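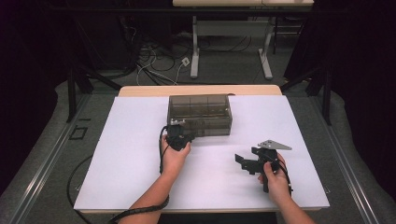 Enikő Bognár asked whether the machine can't just look after itself, if it is as clever as everyone keeps saying. Fair question. The short answer is no, and I would be careful with anyone who tells you different.

People like to say that robots never get tired. You will hear it in adverts and you will hear it from grown-ups who ought to know better. A robot hand, which is called a gripper, does wear out. Its jaws get scratched. Its screws work loose. Its cable gets bent back and forth all day long, and one morning a tiny wire inside it snaps and the jaw won't close. If that isn't getting tired, it is something very like it.

What is a gripper?

It is the part that takes hold of things. Your hand has lots of bones and a skin that can feel a crumb. Most grippers have two jaws that open and shut, a bit like a crab's claw. Some are bolted to the end of a robot arm. Others have a handle, so a person can hold one and work it by hand.

Both kinds need looking after, and so far it is people who do nearly all of it.

Why is there a cable?

Electricity goes up the cable to the gripper and messages come back down it. A message might be "my jaw is half open". The gripper doesn't know that the way you know your mouth is open. It has a small part called a sensor that turns the position of the jaw into a number. Say 0 means shut and 100 means wide open.

Sometimes the number is wrong. The jaw is shut tight and the sensor says 2. That sounds like nothing, but a machine believes its numbers completely. It will think there is something thin between its jaws when there is only air. I have heard people call this "the robot seeing things". It isn't seeing anything. It has a wrong number.

Putting the number right is called calibrating. Someone shuts the jaw and tells the computer "call this 0", then opens it all the way and tells it "call this 100".

How often should it be checked?

The Lilero workshop in Wularbridge checks its grippers after every 200 grabs. Piroska Fülöp thinks that is too many and would like to see it done after 25. I don't know who is right. I do notice that the people who sell machines tend to pick the bigger number.

A check goes like this.

Switch off and unplug.
Look along the whole cable for kinks or splits.
Wiggle each screw gently. It shouldn't move.
Wipe the jaws with a dry cloth.
Plug in, then open and shut the jaw slowly - fingers well away.
Read the numbers and see if you believe them.

That is a job for a trained adult, by the way. Even a small gripper can pinch hard.

Couldn't another robot do it?

People have promised me this for years. A robot can turn a screw if the screw is exactly where it was told it would be. Finding one that has rolled under a table is another matter. And then somebody has to look after the second robot.

Words to know

Gripper: the part of a robot that takes hold of things.
Sensor: a part that measures something and turns it into a number.
Calibrate: to put a machine's numbers right.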